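6. Dressing the gripper cable and setting the wrist zero

This section covers routing the cables on a bench arm, fixing the cable straps, and setting the wrist zero. Do the steps in the order given. If you have just replaced a gripper finger or the wrist collar, start at 6.3. If only a strap has worked loose, do 6.2 and then go to 6.6.

Two people are needed for 6.4. Everything else can be done by one.

6.1 Before you begin

You will need:

Hex keys, metric set
Side cutters with flush jaws
Hook-and-loop straps, black, wide type
Orkside cable gauge
Zero pin (kept in the lid of the Grutero tool case)
Lint-free cloth
The arm's log sheet

1. Finish or cancel any running job at the operator station.

2. Move the arm to the SERVICE position. The upper link should come to rest with its straps within reach from the front of the bench.

3. Press the stop button.

4. Switch off the controller and hang your tag on the switch. Wait until the fan stops.

CAUTION: The wrist brake holds the wrist only. With the controller off, do not push down on the gripper or use it to steady yourself.

5. Clear the tabletop of anything that could roll. Task objects that are to be used for the grasp check in 6.6 can stay where they are if the arm can be serviced without touching them.

6.2 Routing the cables

The main bundle comes down the upper link and crosses the elbow cover. The gripper cable leaves the bundle and is brought to the gripper in an open loop. The loop has to be there. Cables pulled straight along the wrist have failed at the connector, usually on a large wrist turn.

6. Open the straps one at a time, starting at the end nearest the gripper. Leave the last strap closed until the others are refitted.

7. Wipe the cable jackets with a dry cloth and feel along each one for flats, cuts or stiff spots. Replace any cable that has a cut. Write flats and stiff spots in the log and check them again at the next service.

8. Lay the bundle back without twisting it. The printing on the jackets should stay on one side for the whole run.

9. Close each strap so that one finger fits under it. Trim the tails.

10. Set the free length of the gripper loop to 244 mm with the Orkside gauge. Measure on the outside of the curve, from the strap to the connector boot.

Note: Older copies of this guide say to measure on the inside of the curve. That gives a loop that is too long and can catch on tall objects. Use the outside.

11. Check that the bracket screws are snug. Do not use thread locker here.

6.3 Seating the gripper

12. Loosen the collar screws two turns each. Do not remove them.

13. Turn the gripper by hand until the mark on its body lines up with the mark on the collar.

14. Tighten the screws crosswise in two passes. Use the short end of the key on the first pass.

15. Try to rock each finger from side to side. A little give at the soft tip is normal. Play at the root is a fault, and the finger must be replaced (see section 9, Spare fingers).

16. Plug in the gripper cable and tug it once, lightly.

6.4 Power up

17. Have the second person stand within reach of the stop button and stay there until the end of 6.5.

18. Remove your tag, switch on the controller and release the stop button by turning it clockwise.

19. Wait for the joint lights. On our arms they come up blue. If a light stays off or flashes red, press the stop button, wait 17 seconds and try once more. If the fault comes back, stop work and call Hafþór Vestergaard.

20. Jog the wrist slowly through its full range in both directions while watching the loop. It should open and close freely and never pull tight. If it rubs on the fingers, power down and go back to step 10.

6.5 Setting the wrist zero

21. On the operator station, open Maintenance, then Joints, then Wrist.

22. Jog the wrist until the two zero holes face each other. Use the slowest speed setting for the last part.

CAUTION: Keep your fingers out of the gripper while jogging. The second person keeps a hand over the stop button.

23. Put in the zero pin. It should slide in under its own weight. If it has to be pushed, jog again.

24. Press Store Zero and wait for the message.

25. Take out the pin and put it back in the lid of the tool case before doing anything else. The software has no way of knowing that the pin is still in.

26. Write the stored value in the log. For the bench arms it should be within 8 counts of the last entry. A larger change means that the collar has moved or the pin was not fully home. Repeat from step 12.

6.6 Grasp check

The grasp check is done with an ordinary task object on the table. A desk lamp with a heavy base works well, as the arm has to come in low beside it and the loop is put through most of its travel.

27. Stand the lamp inside the work area with its button toward the front of the bench. Tuck its cord behind it, away from the arm.

28. Load program 673 and set the speed to 10 percent.

29. Run the approach only. The fingers should stop beside the base with a clear gap above the tabletop. Watch the gripper cable on the way down.

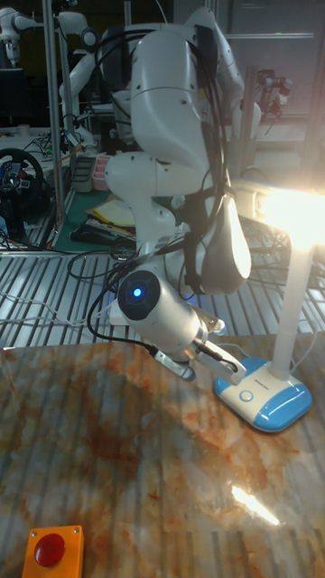 30. If the cable touches the table or the lamp at any point in the approach, press the stop button. Shorten the loop by one gauge mark and repeat from step 28.

31. Run the approach five times. The fingers should come to the same place each time. A strip of masking tape on the table makes this easier to judge.

Note: With the lamp lit, the glossy tabletop throws a strong reflection that can upset the overhead camera. If the station reports "object lost", turn the lamp off and run the check again. This does not affect the zero.

32. Run the full program once at 10 percent and once at normal speed.

33. Sign the log and return the arm to the schedule.

6.7 Service interval

Check the straps and the loop every Wednesday before the first job. Set the zero again after any collision, after any work on the collar, and at the July service whether or not it seems to need it.

Straps come from Stasik and collar screws from Zieliński. Do not substitute screws from the general hardware drawers; they are the right thread but the heads are too tall. Ask Cillian Mac Carthaigh for the key to the spares cabinet.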